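左手の整備をした日のノート(双腕セル、春の分)

Shahzad Lodhi
2025年4月22日

前の記事から間があきました。コメントで「左手はその後どうなりましたか」と聞いてくださった方、ありがとうございます。返事が長くなりそうでしたから、記事にしました。

私の日本語はまだ勉強中です。機械の言葉は職場で覚えたものが多く、辞書の言い方と違うところがあるかもしれません。「がたつき」と「ガタ」は同じ意味で使っています。先輩は「ガタ」と言いますが、私は長いほうが好きです。

今日書くのは、双腕セルの左手のことです。私たちはこのセルを Ikberg と呼んでいます。最初の箱に書いてあった言葉がそのまま名前になりました。白いテーブルに向かってアームが二本あり、先に黒い手がついています。頭の位置にカメラがあり、手首にも小さいカメラがあります。動かすソフトは Verneo で、これについては前に三回書きましたので、今日はあまり触れません。

始まりは小さい音

二月の終わりに、左手を閉じるとき小さい音がするようになりました。「カチ」と「コツ」の間のような音です。右手は同じ動作をしても静かでした。

Arsalan Bajwa さんに聞いてもらいましたが、彼は聞こえないと言いました。Razia Hayat さんは聞こえると言いました。私はもちろん聞こえます。一度聞こえてしまうと、もうその音ばかり気になります。夜、家の冷蔵庫の音まで同じに聞こえました。

そのときは指の付け根に油を一滴さして、様子を見ることにしました。今から考えると、これが良くなかったです。音は一週間ほど消えました。消えたら、私は安心して忘れました。油で静かになる音は油が足りない音だと思いがちですが、がたつきの音も油で静かになります。金属と金属の間に油が入って、当たり方が柔らかくなるからです。原因はそのままです。

四月に入って、音が戻りました。今度は Arsalan さんにも聞こえました。それから、つかむ位置が少しずれるようになりました。指令は同じなのに、指の先が閉じる場所が毎回わずかに違います。朝は良くて、午後に悪いです。

最初に疑ったもの

私が最初に疑ったのはカメラです。理由は簡単で、カメラの較正は自分でできますが、手の分解は苦手です。人は自分ができる仕事のほうに原因を見つけたいのだと思います。

そこで頭のカメラの較正を取り直しました。テーブルの白い面には薄い格子の線が入っています。この線は較正用の板の代わりにはなりませんが、大きいずれを見つけるときには便利です。画面の上に理論の線を重ねて、テーブルの線と比べます。手前では合っていて奥で外れるなら、カメラの角度を疑います。全体が同じ方向に外れるなら、取り付け位置を疑います。

今回は手前も奥もきれいに合っていました。テーブルの面はつやがあって、照明が小さく強く反射するところがあります。その近くだけ線が見えにくくなりますので、そこは使わないようにしています。

カメラが無実だと分かって、午前が終わりました。

次に疑ったのはアームの原点です。これも問題なしでした。アームを決まった姿勢にして、治具のピンが穴に入るかを見ます。左も右もするりと入りました。治具は Lenz という小さい加工屋さんに作ってもらった物で、とても良い物です。前にピンを曲げてしまったときも、次の日に直してくれました。

残ったのは手です。

分解の前にすること

手を外す前に、私は次の順番でやります。自分のための覚え書きですから、他の機械では違うと思います。

一、手を開いた姿勢にして、プログラムを止める。
二、アームを低い位置へ下ろす。手首の下にスポンジを置く。
三、制御盤の電源を切り、札をかける。札には自分の名前を書く。
四、15分待つ。
五、ケーブルの通り道を写真に撮る。戻すときに必ず必要になる。
六、コネクタを抜く。ケーブルを引っ張らない。爪を押して、本体を持って抜く。
七、ねじを外す。外した順に磁石の皿に並べる。

四の15分は、Fuslow の説明書に書いてあった時間です。Fuslow はこの手を作っている会社です。説明書は英語で、訳はありません。私はこの間にお茶を飲みます。Razia さんはこの時間に床を掃除します。性格の違いです。

五の写真については、前に失敗しました。一昨年、右手のケーブルを戻したとき、輪を一つ作るのを忘れました。手首を回すとケーブルが張って、コネクタが半分抜けました。動いているときに半分抜けるのがいちばん困ります。全部抜ければ止まりますが、半分だと、ときどき動きます。その原因を探すのに三日かかりました。今は手の後ろで必ず余裕を作り、手首をゆっくり両方の端まで回して、張らないことを目で見てから固定します。

磁石の皿も大事です。前は普通の紙コップを使っていました。紙コップは倒れます。

見つけたこと

指の板を留めている小さいねじのうち、一つが緩んでいました。指で回るほどではありません。ドライバーを当てて、軽く力をかけると、すっと動きました。正しく締まっているねじは、最初に「キッ」と抵抗があります。それがありませんでした。

外して見ると、ねじ山についていた緩み止めの剤が、粉になっていました。白っぽい粉です。これは前の交換のときに、古い剤をよく落とさないまま新しい剤をつけたのだと思います。作業の記録を見ました。担当は私でした。

その隣のねじは大丈夫でした。大丈夫でしたが、一緒に外して、一緒に付け直しました。Shahab Yazdani さんに教わったことです。彼は前の職場の先輩で、「片方だけ新しいねじは、次に壊れるねじの予約だ」と言っていました。日本語に訳すと少し変ですが、元の言葉ではもっとよく響きます。

もう一つ、指先の当たる部分に小さい段ができていました。爪で触ると分かるくらいの段です。いつも同じところで物に触れるので、そこだけ減ります。こちらは音とは関係がないと思いますが、予備がありましたので交換しました。予備の袋には前の担当者の字で「左右共通(たぶん)」と書いてありました。この「たぶん」が気になって、二十分くらい図面を見ました。左右共通でした。袋の「たぶん」は線で消しておきました。

ねじの付け直し

古い剤を落とすには、細い真鍮のブラシと、アルコールを使います。ねじ穴のほうは綿棒です。綿棒は先が細い、固いものがいいです。薬局の赤ちゃん用の綿棒は柔らかくて、糸が残ります。模型屋さんの物を使っています。

乾いてから、新しい剤をねじ山の先のほうに少しつけます。多くつけると中であふれて、関節のほうへ流れます。前にこれも失敗しました(私の記事は失敗の記録のようになってきました)。

締めるのはトルクドライバーです。値は説明書のとおりにして、二回に分けます。一回目は軽く当てるだけ、二つとも当たってから、二回目で本締めです。最後に白いペンで、ねじと板にまたがって線を引くのが私の理想なのですが、黒い手に白い線があるとカメラの画像に写ります。Naheed Bangash さんから、画像に写る印は増やさないでほしいと頼まれています。彼女は画像の学習の担当で、私の整備の線がある日からモデルの成績が変わったことがあるそうです。冗談かと思いましたが、グラフを見せてくれました。

そういうわけで、印は付けません。代わりに、500回つかんだら一度、ドライバーを当てて確かめることにしました。回数は Verneo のログから出ます。ログを見るのを忘れないように、画面の下に付箋を貼りました。付箋は三日で落ちましたので、今はテープで留めています。

ケーブルと手首のカメラ

手を戻したら、ケーブルを戻します。撮った写真を横に置いて、同じ形になるように曲げます。まったく同じにはなりません。ケーブルには癖がついていて、癖に逆らわないほうがうまくいきます。

手首のカメラは、触らないつもりでも触ってしまいます。手を外すときに、どうしても肘や袖が当たります。このカメラは、手の黒い部分が画面の大きな面積を占めるような取り付けです。知らない人が見ると、何の絵か分からないと思います。私は指先のパッドの丸い端と、画面の真ん中に下りてくる曲がった指を目印にします。その二つの位置関係が前と同じなら、カメラはずれていません。

ただし、背景に惑わされないようにします。手首を傾けると部屋も一緒に傾いて映りますから、天井の細長い照明が画面の右下に来ることもあります。初めて見たとき、私はカメラが逆さまに付いていると思って、付け直してしまいました。付け直したら本当に逆さまになりました。

角度の値も書いておきます。手首の点検の姿勢は、左が74度です。右は鏡の姿勢にしています。この値に深い意味はなく、ねじが見やすいというだけです。説明書では別の姿勢を勧めていますが、その姿勢だと私の背では中が見えません。Arsalan さんは背が高いので見えるそうです。

指のゼロ合わせ

電源を入れてからは、指のゼロ合わせです。これを忘れると、閉じる幅が変わります。

手を全部開いて、制御ソフトで「開」の値を覚えさせます。次にゆっくり閉じて、指先が触れたところで止めます。触れたかどうかは、薄い紙をはさんで見ます。紙が引っかかるけれど破れないところ。この感覚は文章にしにくいです。Razia さんはとても上手で、私は彼女の三倍かかります。紙はレシートの紙がちょうどいいです。厚いコピー用紙だと、強く閉じてしまいます。

今日はレシートを三枚使いました。

開いた値は前回より少し小さくなりました。がたつきがなくなった分だと考えています。同じ動作を何回か繰り返して、値が揺れないことを見ました。朝と午後の両方で見たいので、昼をはさんで二回やりました。

動作の確認

テーブルには、いつもの道具だけを置きます。薄い青のマグカップ、薄い紫の丸い皿、それからオレンジと白の縞の丸い小物が二つです。縞の小物を使うのは、形に山と谷があって、指がどこに当たるかで持ち方が変わるからです。つるつるの球だと、少しずれていても持ててしまい、整備の確認には優しすぎます。

マグカップは奥の左に置いて、取っ手を右に向けます。今日の確認ではつかみません。位置を決める目印として、いつもそこにあります。皿は中央、少し右寄りです。

動作は、縞の小物を取る、上げる、皿に置く、また取る、という単純なものです。右手は同じ高さで待たせておきます。待っているほうの手も、モーターには電気が入っていますから、そばに手を出してはいけません。

確認は59回で止めました。60回にするつもりでしたが、Arsalan さんが電話で呼ばれて、非常停止の係がいなくなりました。二人いないときは動かさない決まりです。あと一回だけ、と思いましたが、決まりを守りました。音はしませんでした。Arsalan さんにも聞こえず、Razia さんにも聞こえませんでした。私には一度だけ聞こえたような気がしますが、それは部屋の空調だったかもしれません。 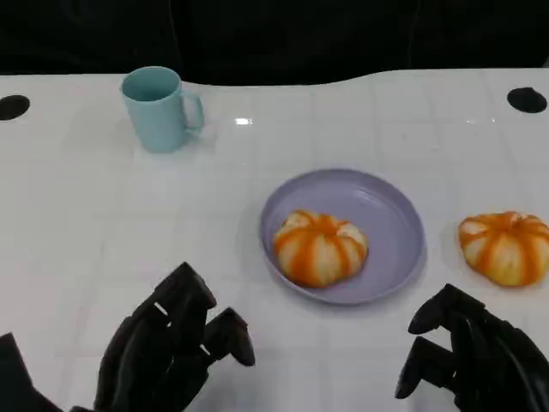 小物は一つが皿の中、もう一つが皿の右側です。 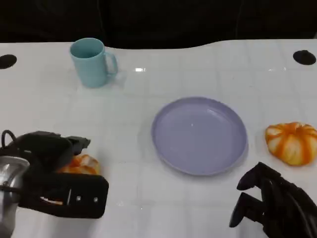 左手で小物を持っています。皿は空です。指の板に小さいねじが並んで見えます。 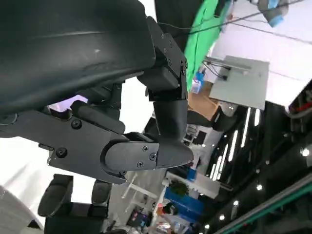 手首のカメラから。ねじと、先の丸いパッド。
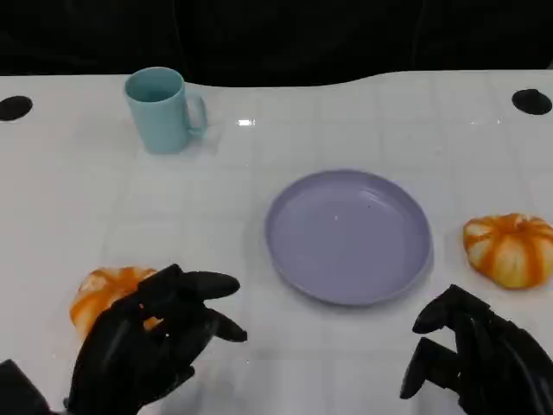 左手の向こうに小物。右手は何も持っていません。

まだ分からないこと

一つ目は、朝と午後の差です。ねじの緩みだけで説明できるのか、私には自信がありません。午後は部屋が暖かくなりますので、樹脂の部分が伸びている可能性もあります。温度計を手首の近くに置いて、一週間記録するつもりです。温度計のケーブルをどこに通すか、まだ決めていません。Naheed さんに先に相談します。写る物を増やすことになりますから。

二つ目は右手です。右手のねじも私が同じ時期に付けました。つまり、同じ失敗をしている可能性が高いです。今は静かですが、来週の午前中に外して見ます。予備の剤の期限が切れていないかも確認しないといけません。瓶の底の数字がかすれて読めないので、新しい物を注文しました。

三つ目は小さいことです。テーブルの丸い黒い穴に、また小さいねじを落としました。奥の角に近い穴です。前に落としたときは下から磁石の棒で取れましたが、今回は見つかりません。作業の間だけ穴にテープを貼る、と自分の手順の二番に書き足しました。

質問への返事

前の記事に来ていた質問に、まとめて答えます。

「トルクドライバーは高い物が必要ですか。」
私のは中古です。年に一度、Lenz さんの検査器で値を見てもらっています。値が分かっていれば、古くても使えます。

「緩み止めの剤は強いほうがいいですか。」
私は弱いほうを使っています。指の小さいねじに強い剤を使うと、次に外すときにねじの頭をつぶします。つぶした頭のねじを抜く話は、いつか別に書きます。とても悲しい話です。

「手首のカメラの掃除はどうしていますか。」
ブロワーで吹いてから、眼鏡用の布で一回だけ拭きます。何度も拭くと、気づかないうちに向きが動きます。拭いた後は、指先のパッドの位置を画面で見てください。

「日本語の記事は誰かが直していますか。」
今回は Razia さんに一度読んでもらいました。助詞をいくつか直してくれました。残っている間違いは私の分です。

次は右手を開けてから書きます。磁石の皿をもう一枚買いました。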